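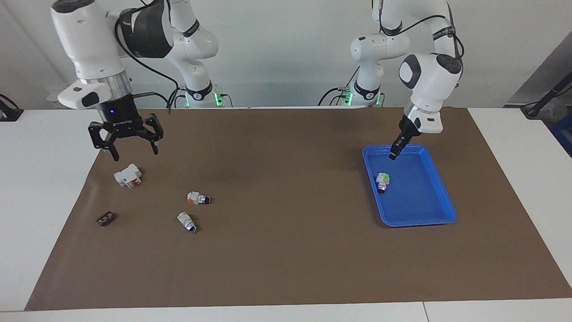 Figure 2. Two robot arms above a long table covered with a brown mat.

3.2 The Hastodora serials and their readers

The richest part of the Entwistle collection is its run of story papers, and within that run the Hastodora serials deserve far more attention than they have had. The collection holds 3000 items in all, most of them cheap weeklies that were meant to be read on a tram and thrown away. That so many have lasted is a delight in itself. We worked through every issue carrying a Hastodora instalment, together with the letters pages, the cover proofs and the loose cuttings kept in the same boxes.

The serial ran for 18 instalments in its first form, and was then cut to 12 when it was reprinted for the Flemormont market. Earlier catalogues treat the reprint as a simple shortening. Our reading shows something much more exciting. Whole chapters set in the drowned city were dropped, but new linking passages were written to cover the gaps, and two of these bring in a ferrywoman who has no place at all in the first version. She is a wonderful character – dry, short-tempered and far cleverer than the hero – and the letters pages suggest that readers took to her at once.

The pictures changed as well. In the first run each instalment opened with a half-page drawing in heavy line, while the reprint used small vignettes set into the text. We compared the surviving blocks with the printed pages and found that 10 of the vignettes were cut down from the older drawings, sometimes so tightly that a figure mentioned in the caption has vanished. The rest are new work. Their finer shading and odd, crowded skylines point to a second artist, although we can't yet put a name to the hand.

Letters from Kunurska form a group of their own. Readers there seem to have had both versions, passed from house to house, and they wrote in with long and very funny lists of the places where the two disagreed. One asks whether the lighthouse burned down in January or was never built. These lists are the earliest close reading of the serial we know of (and they caught three slips that we had missed). We have used them throughout the comparison in Section 4, where each letter is cited by box and folder number.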